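Student Project Report: Sleep Hours and Morning Attendance at Kodia Residence Hall

Print this page | E-mail this page

Prepared by Kyriaki Karras and Khalil Darwish
Supervisor: Fotis Lambrakis

The project examined whether students who keep a regular bedtime attend more of their early classes. A questionnaire was delivered to residents in January, and 406 replies were received. Respondents recorded their bedtime and rising time for six nights. 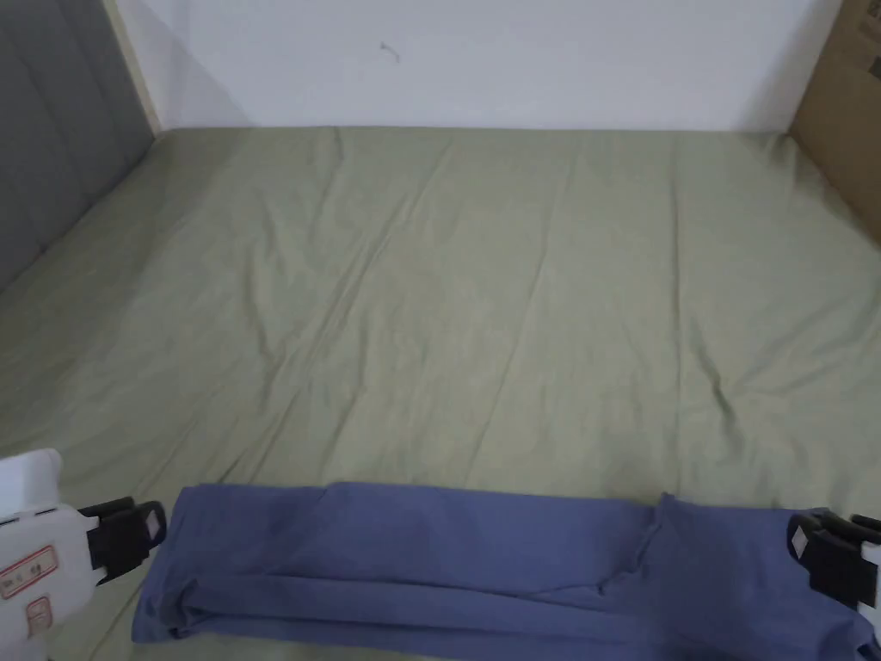
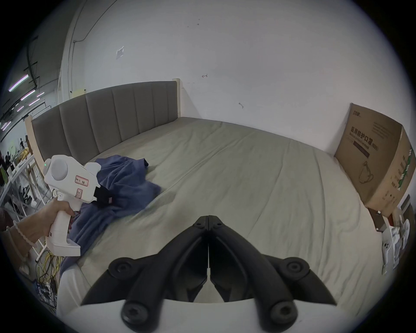
Did a regular bedtime matter more than total hours slept?
Within this group, regularity had the closer link with attendance. Students whose bedtime varied by less than an hour missed fewer morning classes, including those who slept for shorter periods.

The replies were self-reported, and first-year students were overrepresented. A second questionnaire should include residents of Leltik Hall.

Print | E-mail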